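The cable that came out by two millimeters

Sille Stougaard keeps the incident report in a drawer with the takeout menus. "It gets read about as often," she says.

Stougaard runs rack servicing trials at Gostach, where a robot arm called Pondus is being taught to do what a technician does at three in the morning: reach into a rack, find the right connector, pull it, leave the others alone. Most of the practice happens in simulation. The fault happened there too, and she is the first to admit that a simulated fault is the cheapest kind. She is less relaxed about why it took 18 days to find.

"Pondus was passing," she says. "Run after run, green checkmark. I told people it was passing. I think I told my mother."

The checkmark meant that the target connector had been released. What the check did not look at was its neighbor. On 10 runs out of 80, the side of a finger had nudged the next plug over by 2 millimeters - far enough to drop the link, too little to trip the collision alarm.

"In a real room that's an outage," Stougaard says. "And the robot reports success, very politely, and goes home."

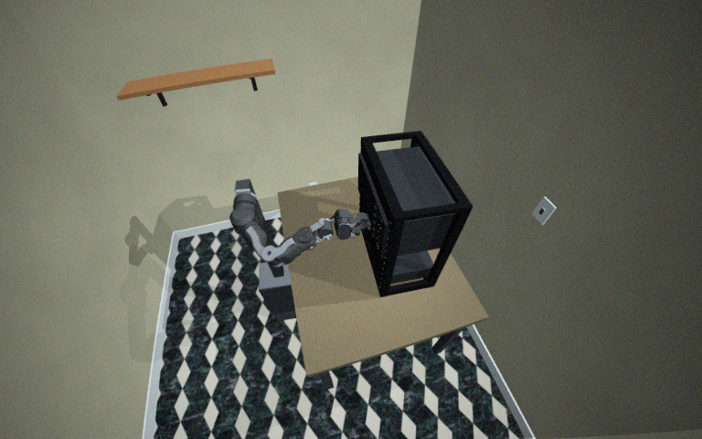
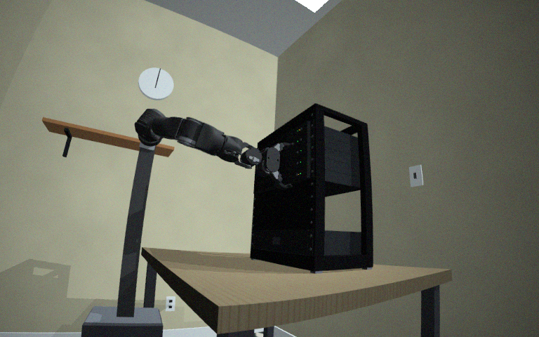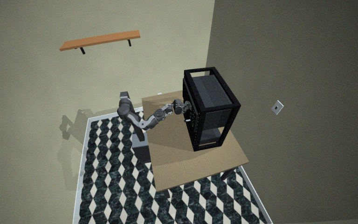
Pondus at the rack in Gostach's simulated room, from three viewpoints.

The cause was dull, as she had feared. The contact threshold had been copied from Pandari, an older project that moved crates, and crates don't mind being leaned on. Who copied it? "There's a name in the change log," she says. "It's mine."

It was Pacheco, the company's test software, that eventually caught the problem, and only by accident. Someone had switched on full logging to chase a different bug, and the neighbor's position turned up in a column that hadn't been asked for. Stougaard spent an evening scrolling through it. "You look at a number that should be zero, and it's nearly zero, and you want so badly to round it."

The threshold has been lowered and every plug in the rack is now checked before and after a pull. A run in which anything else moves is a failed run. The pass rate fell the same afternoon, and she had to explain the new chart to a room that had liked the old one.

Trials on a physical rack were due to start in November. They have been pushed back, and she won't give a new date. Would she let Pondus near a live rack today?

"Whose rack?" she says.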